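From: Maxence Royer
To: Skultuldale list
Subject: Re: Can they tidy up after us yet?

Fesik wrote:
> My hoover gets stuck under the same chair every night, and
> people keep telling me a machine will be doing the whole house
> by November. Is anyone here seeing a real chore done from
> start to finish, or is it all folding one towel very slowly?

A bit better than one towel! I've been following the locker job at Nisbet for a while now and I'm more hopeful than I was. The chore is dull in the best way: open a door, put something in or take it out, shut the door, turn the key. Any of us could do it half asleep, and a machine has to get every bit of it right, from finding the handle to knowing when the latch has caught.

People do the job first with grippers in their hands, and the machine learns from the recordings. They have 927 of those so far, which sounds like loads until you see how many ways there are to open a locker (I pull too hard, apparently). 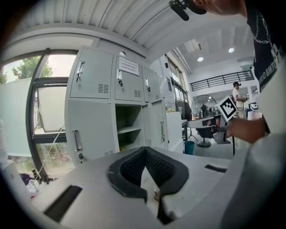 2 min read

Look at the little keys in those locks and you'll see why I've gone on about fingers so much on this list. A pull handle is a fair target for two stiff jaws. A small key is another matter - you have to pinch it, turn it and feel when to stop. And once one door is swung open next to a shut one, there's less room to come in from the side.

The last time I watched, the arm opened and shut a door in 4 tries out of 6 with the key already turned for it. With the key left to the machine it didn't manage one. I still came home grinning, as last year it couldn't find the handle.

So no, Fesik, not the whole house by November. But putting things away in a cupboard - I'd bet on that before ironing or making a bed. Has anyone tried the Jamlow jaws on small keys? I'd love to hear how they got on.

Maxence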